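Ovwood Community Help > Robots and Automation > Good Practice

When is a gripper pad too worn to keep recording with?

Posted by plivaddale_bench

We record folding and sorting work with a pair of hand-held grippers, and I have been handed the job of writing our bench rules. The old rules are one page long and half of it concerns who refills the coffee.

My trouble is the finger pads. The draft says "replace pads when worn," which everyone has signed and everyone reads differently. One shift changes them at the first scuff. The other shift would keep going on bare plastic if the cloth still moved. These are the fingers that started the argument on Tuesday:

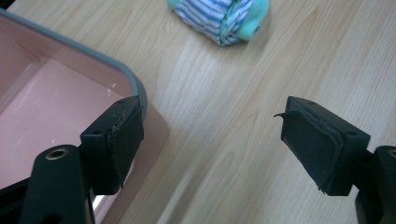
Both pads, with the flap on the right one curling into the gap.

My position is that a loose flap is a stop. The other side says it doesn't touch anything when the jaws close, so it's cosmetic. I'd like a rule I can put on the wall that doesn't need me standing next to it. Do we pull the pads, trim them, or log it and carry on? And do both sides get changed when only one is bad?

Two more things, in case they matter. We work on socks, towels and other small soft stuff, nothing heavy. And the Jeon handbook we inherited covers motors and batteries in loving detail and gives pads a single sentence, which is "inspect regularly."

Posted by cistov_regular

Pull them. A lifted edge snags knit fabric sooner or later, and then you have a recording of a gripper that can't let go of a sock. Whoever trains on that will learn it faithfully.

Trimming is how you end up with two pads of different shapes. I've done it. I don't recommend my work.

The rule we use, which you're welcome to steal:

Scuffs and surface creases: note it in the log, keep going.
Edge lifting or layers separating: finish the current take, then change.
Any piece sticking out into the gap: stop, change, and mark the take.
Always change left and right together, with the same pad stock.

By that list your right pad is a stop and your left one, with that ragged top edge, was going to be next anyway. Write the date of the change on the log sheet and not on the pad. You would think that didn't need saying.

Posted by tapeandhope

just superglue it down, takes 2 minutes. been fine for me

Posted by slow_is_smooth

Please don't glue it. Cured glue is hard and slick, and now one patch of your pad grips differently from the rest.

I agree with the list above, but pads are only part of a bench rule. People write a page about fingertips and forget the person holding the other end. Somebody has both hands full and cables going down past the table, much like this:
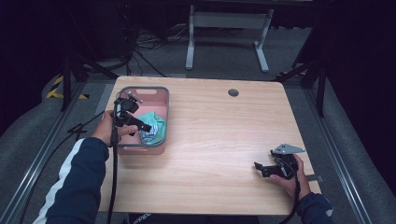 Before each session

1. Look at both pads from the top and from the inner face. Edges go first.
2. Open and close each gripper 4 times over bare table, with no cloth in reach.
3. Check where the cables hang. They should clear the front edge without catching a knee or a chair, with enough slack to reach the far side of the basket.
4. Put the stands back on their floor marks if they've been bumped. They've been bumped.
5. Record a short clip with the fingers open over plain tabletop. Keep it with the session. When someone asks in May what state the pads were in, you have something better than a shrug.

The clip from step 5 is dull, and it should be. Open gap, bare wood, both blocks in view:

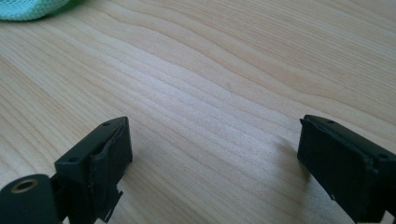 When to call it a fail

Compare that clip with the one from the last pad change. A few scuffs on the inner faces are ordinary life. If the outline of a pad has changed, it fails, and you don't get to discuss it. That's the part your two shifts need, a comparison instead of the word "worn."

We also swap pads every 7 sessions whether they look bad or not. That number has no science behind it. It was the longest interval both shifts would agree to, and it has outlived several better ideas.

Keep the coffee section. It's probably the only part people read.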